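Open Day Visit to the Prastix Robotics Lab, Trokstead
Student project report, Intro to Automation
December 2023

Why we went

Our class project is about how robot arms are taught to do small everyday jobs, like picking things up and putting them away. We had read plenty by then, but none of us had stood next to a working arm. When Prastix opened its lab in Trokstead for a day, 15 of us signed up, and the bus was full of questions before we even left the parking lot!

The morning talk

The day started with a short talk in the lobby. Our guide explained that the team wants robots to handle ordinary objects as well as the neat parts you find in a factory. A metal block is easy because it always has the same shape. A piece of cloth is a pain, since it folds differently every time it lands. She told us they had saved 900 practice runs for their current project, called Gape, and that a lot of those went wrong in some way. They keep the bad ones too, which surprised me - I would have deleted them.

We also got the safety rules. Stay behind the yellow tape, no loose scarves, and never reach over the table while an arm is powered.

On the lab floor

This was the part I had been waiting for. The station we spent the most time at has two arms that share one table, each with its own gripper. The objects were already laid out when our group came up, and they were a real mix of stuff you could find in any kitchen or garage. I liked that. It made the whole thing feel a lot closer to home than the welding videos we watched in class.

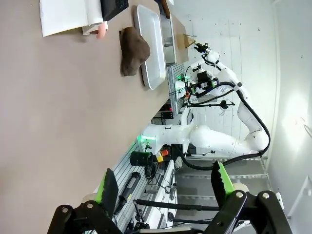
Figure 1. The shared table at the Gape station, seen from one arm's gripper, with the white arm on the far side.

The guide let us ask anything, so we asked about the tray. Shiny surfaces can be hard for cameras, she said, because reflections move when the camera moves. The cloth came up again as well. One student wanted to know why the gripper fingers have ridges on the pads, and the answer was simple: grip. Our own test gripper at school has smooth plastic fingers and drops everything, so we wrote that down right away.

We then watched 39 minutes of demonstrations. The arms move more slowly than I expected, and you can hear the joints humming if the room is quiet.

What we are changing in our project

We are adding rubber pads with ridges to our Gruseck kit arm. We are also going to log every attempt, good or bad, and our goal is 100 logged tries with three objects: a sponge, a spoon and a paper cup. Testing starts in January, as soon as the workshop opens again. The camera mount still needs a longer screw.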